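Desk mats: is the expensive one worth it?

tamaspap
Posts: 868
Shopping for a big brown mat to cover a white table. Skutitz says theirs "never curls" and wants twice what Jiltetti does. Never is a long time. Has anyone kept one past February, when the heating dries everything out?

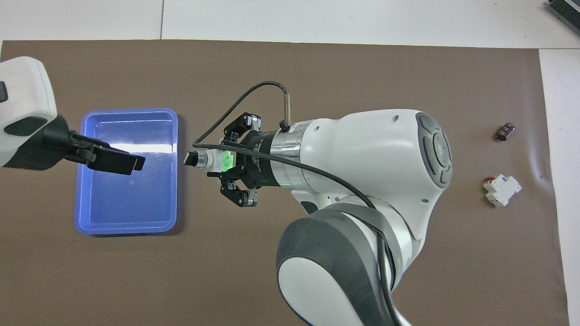
My last one curled at two corners within 17 days, and the seller told me to put books on it. I own books. I wanted a mat.

Eltora
Mine's a Skutitz and it's flat after a year. You get what you pay for.

Żak
Do you? I had both and couldn't tell them apart with the labels off. Same smell, too.

Eltora
Then you got a bad one. The Skutitz is thicker.

Żak
Thicker according to the box. Did you measure it?
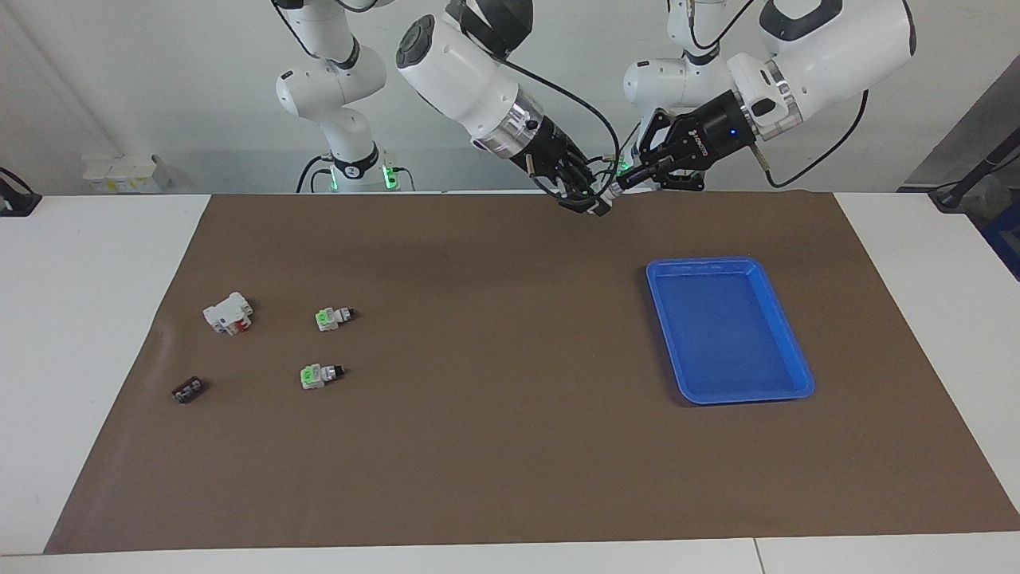
Last edited by Żak, November 2018

tamaspap
So that's one yes and one no. What about cleaning? The listing says "wipes clean" and I've heard that before.

Żak
Coffee, fine. Ballpoint, no chance. I scrubbed for 20 minutes and it's still there.

Eltora
Rubbing alcohol. Takes seconds.

Żak
Takes the finish off too - ask me how I know.

tamaspap
Getting the cheap one. Will report back if it curls.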